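Who Left the Lamp On? What I Learned From Watching One Cheap Thriller Too Many Times
Film History project report, second draft, May 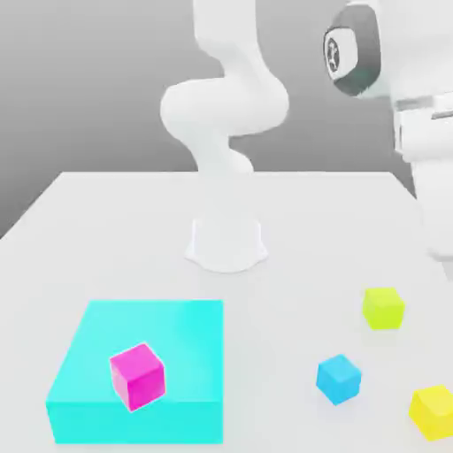

So what makes a B movie a B movie?
Money and position, mostly. It was the shorter, cheaper picture on the bottom half of a double bill, and the studio usually rented it out for a flat fee, so the people making it knew pretty much what they'd get back before they shot a foot of film.

I started this project thinking "B movie" meant "bad movie," and my first proposal (sorry, Ms. Woldegiorgis) says so in the opening paragraph. It was going to be a funny paper about rubber monsters. Then I watched a bunch of low-budget crime pictures from the late forties and early fifties, and the monsters kind of fell out of it. What I ended up with is a report on lighting, and mainly on one lighting trick — keeping most of a room dark so you don't have to build most of a room.

The film I spent the most time on is Detour, from 1945. It's a road movie where the road is mostly a screen behind a parked car. A piano player hitches to California to see his girlfriend, a guy dies on the way, and then he picks up a woman named Vera who figures out exactly what happened and won't let go of it. I love Vera. She is so mean! Ann Savage plays her like she's been awake for a week, and every scene gets better the second she's in it.

My method was pretty simple. I watched the whole thing 3 times, once just as a viewer, once with the sound off, and once stopping at every cut. I kept a log in a spreadsheet I named Itano, after nothing in particular, and wrote down where the light seemed to come from, how much of the background I could make out, and whether there was fog. There's a lot of fog. The New York street scene near the start is basically two people and a street sign in fog, and I believed it completely until I had the sound off and no dialogue to pay attention to.

The sound-off viewing was the best part of the project and I'd do it first next time. Without his narration, Al looks a lot guiltier. He tells us over and over that he had no choice, and if you can't hear him saying so you just see a man moving a body and taking a wallet. I hadn't planned to write about voice-over at all, but it goes with the lighting, I think. We get his side of the story and only his little patch of light, and the rest of the world is sort of left out. The diner scenes do this right out in the open. The place goes dim, a light lands on his eyes, and off we go into the past.

Stuff that went wrong: my log from the second viewing got saved over the log from the first one, so the notes on the opening are from memory and one page of handwriting. I also watched two different copies. One was an old scratchy transfer and the other was the restored version, and they are not the same darkness at all. In the scratchy one the motel room has hardly any back wall. In the restored one you can see plenty of wall. I had already written a whole paragraph about how the room "dissolves into nothing," and I had to cut it, which hurt. If you're going to write about shadows, check which copy you've got before you fall in love with a sentence.

I wanted to compare it with a more expensive picture, so I also watched Double Indemnity. It's just as dark in places, with those stripes from the blinds all over everybody, but the sets keep going. There's an upstairs, there's a supermarket with full shelves, there's an office with a balcony and rows of desks. The dark in that one feels like somebody picked it out. In Detour I can't always tell whether it was picked or whether they were out of wall, and after all this watching I'm fine with not knowing. It works on me either way.

Things I'd still like to do: find out more about how the rear projection was shot, watch The Narrow Margin with the same log (nearly all of it is on a train, so it should be perfect for this), and redo the opening section properly from the restored copy. Ms. Woldegiorgis also asked for a bit more on the ending and whether the production code forced it. I've got two books on hold at the library for that, and I'll add the section once they come in.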